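Notes from the planning desk

Numley 4 is merged, and the grasp planner no longer treats every crumpled packet as a personal insult. Nevzat Aksoy rewrote the candidate scorer in April and has been apologising to the rest of us in commit messages ever since.

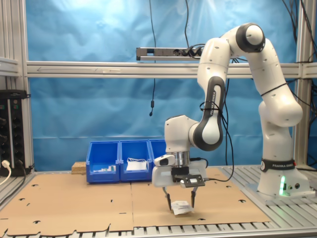
The old scorer liked flat, rigid, well-behaved objects, the sort found mainly in simulators. The new one samples 3000 candidates and throws most of them out before the collision check, so the Franka spends less time thinking and more time over the cardboard.

Bins and masks
Segmentation still merges a stack of pale blue masks into one very confident blob. The blue bins don't help. Anong Intarasuk is trying depth edges in place of colour – patches welcome. 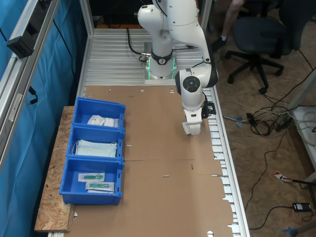
Calibration
The hand-eye tool now refuses to save a transform with a stale timestamp. You may find this rude. Delete the old file and run it again.
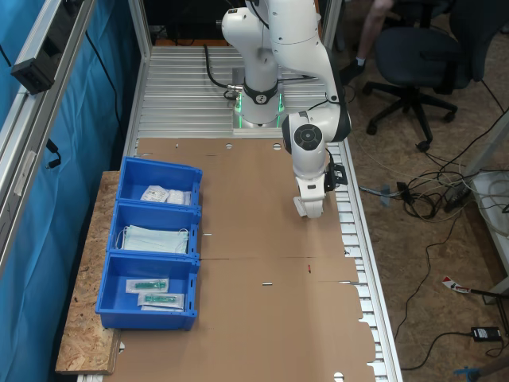 Still open
Ticket 1792, the planner timeout, has more than 2 proposed fixes and no owner.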